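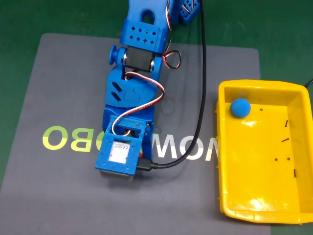 A blue robotic arm over a dark gray mat.

Frequently asked questions: Nudach Youth Solidarity Meeting

The secretariat in Nudach receives many letters before every meeting. We have collected the answers on this page. If your question is missing, please write to us in English or Spanish. Other languages are possible too, but the answer will need more time.

What is the meeting?
It is an international gathering of youth organizations, student unions and solidarity groups. The delegates discuss the political situation in their countries and adopt a common declaration. It was held for the first time in Orkwood, and since then the host city changes with every edition.

Who can send a delegation?
Any youth organization that accepts the founding statement. You don't need to be connected to a political party, but many of our members are. Organizations which take part for the first time must send a letter of support from one existing member.

How many delegates can we bring?
Each organization has three delegates with the right to vote. You may also bring two observers. Observers can speak in the working groups but they don't vote, also not when a delegate is absent.

How many people came to the last meeting?
1,566 participants were registered, counting delegates, observers and guests.

Can I come as an individual?
Yes, as a guest. Guests can attend the opening, the public debates and the cultural evening. The working groups are closed to guests.

When is the registration?
It opens in February and stays open until the places are full. Please register the whole delegation in one form. Last time we received the same people on several forms and it took us a long time to correct the lists.

Do you help with the visa?
We send an invitation letter to every registered delegate. The letter must carry the name exactly as it is written in the passport. We can't speak with the consulate in your place, and we can't make its decision faster.

Who pays for the travel?
Every organization pays its own travel. Beds and meals in Nudach are covered for voting delegates. Observers and guests pay a fee, and the amount is written on the registration form.

How is the final declaration adopted?
The drafting group prepares a text from the reports of the working groups. Amendments must be given in writing before 6 p.m. on the day before the closing session. The text is then read aloud and voted paragraph by paragraph.

What was the Andis amendment?
It is the rule that a member can have its disagreement printed under the declaration. It takes its name from the meeting in Andis, where it was approved after a long night session.

Where is the plenary?
In the Fahmy Hall, next to the central bus station. The entrance for delegates is on the side street. Please wear your badge also inside the building.

Can journalists attend?
Yes, with accreditation. Write to the press desk and attach a letter from your editor.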